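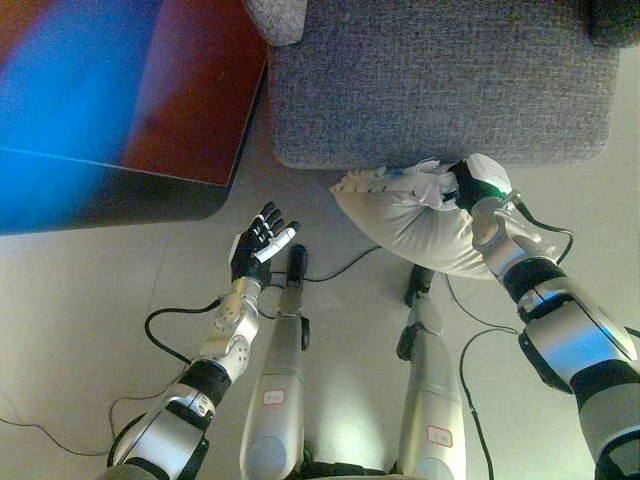
A white pillow at the edge of a grey sofa seat, held above a pale tiled floor.

The trouble with scatter cushions

Nestwood would like us to believe that a sofa is unfinished until it carries at least five pillows. Its latest guide to the "layered lounge" runs to 12 pages, and I read them all one Sunday on a bare grey seat, perfectly comfortable.

Plain grey upholstery does show up a white pillow nicely, I'll grant them that. It also shows up a crumpled one. The guide wants each pillow plumped and turned every evening. Has anyone who wrote it got children, or a dog, or a job?

Bisulska goes further and sells a set of 13 covers, one for every four weeks of the year. Where the other 12 live meanwhile is left to you.

My own rule is 2 pillows, washable, no feathers. If they end up on the floor, I pick them up when I want to sit down. Nestwood's stylists may call that neglect. I have had the same pair for years and they still hold up a head.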